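Chapter 5
Soups That Stretch

I learned to make soup in a rented kitchen in Teltwood, with one good pot and a bag of split peas that had to last me until payday. I've made it a few hundred times since, and I still start the same way – onions first, low heat, lid on.

In this chapter we'll build a basic broth, then turn it into five dinners. You don't need fancy stock. Water, salt and patience will get you most of the way there (a Parmesan rind helps!).
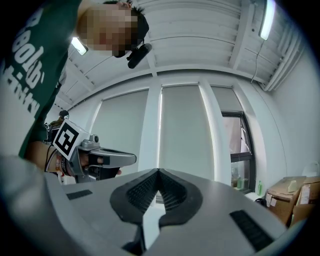 Figure 5.1 A person in a dark green T-shirt, behind two ridged black finger pads.

Before you chop anything, read the recipe on page 70 all the way through. I skip this step myself when I'm hungry, and then I find out the beans needed soaking. Get your peas rinsed, your onions peeled and your pot on the stove, and we'll begin with the broth.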